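Work diary, February

On site at 7:40. The heating had been off overnight, so the first hour went to things that can be done in a coat. Cleared the mail, then read through the exception list from the previous shift. There were 88 lines on it. Most of them were the usual: wrong barcode scanned, item returned to the wrong cell, a tray logged as full with two cells free. The list used to come to me on paper with the reasons written in the margin. Now it comes as codes and I have to go and ask.

I have been meaning to write down how the job has changed since Nikolaidis put the handling line in, mostly because the annual review form asks for it and I can never remember the order of things. So this entry is longer than usual.

Before the line, returns came off the Brollby shelves in a cart. One person took the cart, checked each book for damage, looked it up and put it in the outgoing box. A good day was 500 pieces between two people. The work was dull but you set your own pace. You could do all the paperbacks first, or leave the awkward sizes until after lunch.

Now the pace is set by the arm. The person at the station presents the book and the hand takes it, or doesn't, and the station software (Grovomow, the version before the current one) records which. The station person has stopped being a checker and become a kind of feeder, although the job title on the payslip hasn't moved. I raised this in the fall. The answer was that titles would be looked at once throughput was stable. Throughput has no agreed definition, so I expect to be writing this again next February.

Spent the middle of the morning at the station with the same title we have been using for handovers, the one with HOTEL on the cover. It is a good test piece. The cover is glossy, and there are several copies, so if one gets a bent corner the run doesn't stop.
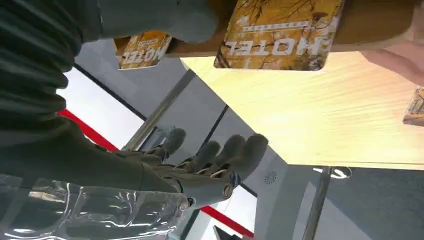 Hand at the table edge, HOTEL copies on the table.

The thing I keep noticing is the waiting. With a cart you are never waiting. With the hand there is a gap at each handover, long enough to be irritating and too short to do anything else in. Our operators have started filling it with laptop work, which on paper is a gain. In practice they lose their place in both jobs. I timed it for myself over 100 handovers last week and made more typing errors in those gaps than in the rest of the day put together. I did not put that in the report. Perhaps I should have.

Notes from the handover session, for my own use:

Grip by the upper corners leaves the lower edge free. This is the method I want in the station sheet. The old sheet says "hold flat", and everyone reads that differently.

Operator stays standing or seated for the whole run, no switching halfway. Changing height in the middle of a run means redoing the approach settings, and they take longer than the run.

Glare on covers. Sistari, who supplied the lights, want to know which titles give trouble. I said all the shiny ones. They want a list.

Plastic wrap on the forearm stays on. It rustles, and two operators have complained. It is still easier to replace than the sleeve. 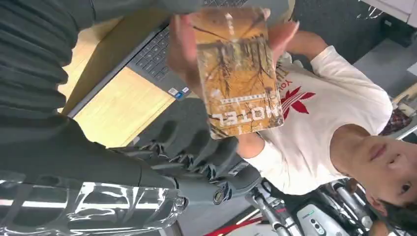

Handover test, book held by the two upper corners.

Lunch at 12:15, twenty minutes. Talk at the table was about the shift plan. Under the new plan one operator looks after two stations for the last part of the day. The reasoning is that each station needs a person for only part of the time, so half a person will do. The arithmetic is correct. What it leaves out is that the stations don't ask for help in turn. When both stop, one waits, and the waiting one shows up under the operator's number as a delay. I have asked for the delay to be logged against the station. Nikolaidis say the field exists but has never been switched on. I asked them to switch it on. They asked for a ticket. I wrote the ticket.

One of the older hands said he misses having an opinion about the books. He used to read the back covers while checking them. I wrote that down at the time because it is the sort of effect that has no line on the review form. The form has "safety", "output" and "training hours". He has done all his training hours and his output is fine.

For balance, the improvements. Nobody lifts the full boxes onto the high shelf now. There have been no wrist complaints since the fall, and before that we had them every month. The late shift finishes on time more often than it used to. Two people who would not have been given the job before, one with a bad back and one who can't stand for long, are doing it well. If I were asked to go back to the carts I would say no, and I think most of the others would too, though some would want a day to think it over.

Afternoon on small goods. This is the part of the line I trust least. Books are all one kind of shape. Small packets are not, and the tray was designed by someone who assumed they would be. The cells are the right width for boxed items. With soft wrappers you have to set the packet down square or it rides up the divider, and then the next pick is off.
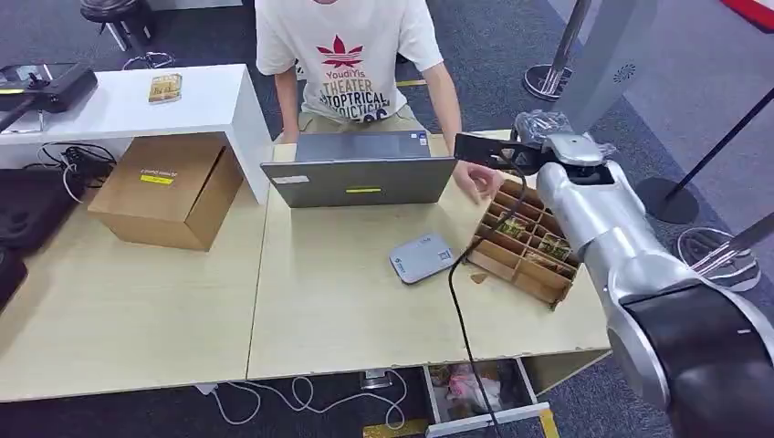
I rewrote the tray procedure in the last hour. The old one ran to four pages and had a section on cart parking. The new one is a page and a half. The main change is that the operator decides which cells are in use and enters them at the start, where before the software decided and the operator had to match it. It is a small thing to hand back. I think it will matter more than the new lights.

Still open:

Station sheet, corner grip wording. Needs a drawing.

List of shiny titles for Sistari.

Delay field ticket. No number back yet.

Cable under the desk at the second station. Asked for clips again.

Title on the payslip. I have put it on the review form under "other", where there is room for 2 lines.

Left at 5:50. The late shift had already started and I stayed a few minutes by the door to see whether the new tray sheet was being used. It was on the desk, under a coffee cup.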